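# Grendida Robotics Open Day: Your Questions

We open the doors every May, and it's one of our favorite days of the year! Most of what people ask is covered here. If it isn't, write to Fionnuala Hegarty at the front desk.

## What will I get to see?

Cloth handling, mostly. Our robot Zelska works with shirts and other soft things all day long, and soft things are hard – a sleeve never lands the same way twice. You can watch from the rail or follow the view from the wrist camera, which gets you wonderfully close.

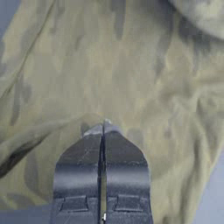
Demos start at 10 a.m. and run every 30 minutes until we close. Osvaldo Ferri talks you through each one and is very happy to be interrupted.

## Why clothes, of all things?

A box has sides and corners you can count on. A crumpled garment has folds, seams and shadows, and the robot has to pick a good spot to grab. People who fold laundry at home tend to have strong opinions on this, and we love hearing them.
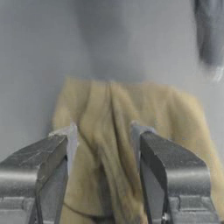
*Beige cloth between the two gripper fingers, seen from the wrist.*

## Does it ever miss?

Oh yes, plenty! A grasp can slip, or catch two layers when we wanted one. We leave the misses in, and they get the best questions of the day. Please don't be shy about asking for another try.

## Can I bring something of my own to try?

Yes, one clean item per family. T-shirts, dish towels and scarves all work well. Please skip anything with pins, beads or long drawstrings. Kids especially like seeing their own shirt out on the table – and you'll get it back, a little wrinkled.

## What should I look for during a demo?

Watch the fingertips when they come up to the edge of a garment. Hems and bunched-up bits are interesting places, with more fabric there to close on. 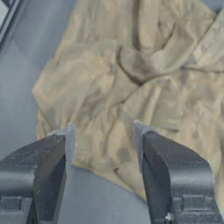 ## Do I need a ticket?

Tickets are free, but we stop at 400 for the day. The demo room holds 100 people at a time, so you may wait a few minutes at busy hours.

## Where do I park?

Use the Huton Street lot and come in by the side door, room 208.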